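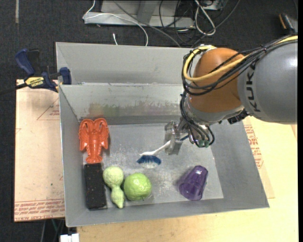 Poste de prise en vrac : pince au-dessus du manche de la brosse, bac métallique gris, bras KUKA.

Catégorie : Suivi de projet / Rapports d'avancement

Projet Marinho – note d'avancement, juin 2024
Destinataire : Hauwa Onyeka, Preltero
Rédaction : Sekar Latuheru

La période a été consacrée à l'enregistrement de démonstrations en téléopération pour la saisie d'objets divers dans un bac. Au total, 593 démonstrations sont exploitables. Nous en avions prévu davantage, mais 50 essais ont été écartés après relecture, le plus souvent pour un décalage entre la commande de l'opérateur et la position enregistrée du bras.

Les objets sont changés de place entre deux essais. Le jeu en cours comprend notamment un homard en plastique, une petite brosse à manche courbe et un gobelet violet translucide. Le gobelet couché reste difficile pour les opérateurs : ils approchent trop vite et la pince le pousse contre la paroi. Pour la brosse, Iolanda Lacerda a demandé que la prise se fasse toujours par le manche, consigne appliquée depuis avril.

Cleiton Prado a formé deux nouveaux opérateurs. Il faut compter 11 séances avant d'obtenir des trajectoires régulières, ce qui est plus long que prévu au budget. Nous avons aussi essayé le guidage à la main, bras en mode compliant. Les gestes sont plus fluides, mais la main de l'opérateur masque souvent l'objet au moment de la prise – nous gardons donc la commande à distance pour la suite.

Points ouverts :
– passage des câbles du poignet à revoir, ils limitent certaines orientations ;
– licence du logiciel d'annotation à renouveler, devis de 3283 euros joint ;
– accès au second poste, à Plescombe, en attente de l'accord de Declan Dolan.

Prochaine étape : premier entraînement sur l'ensemble des données, puis essais avec des objets absents des démonstrations.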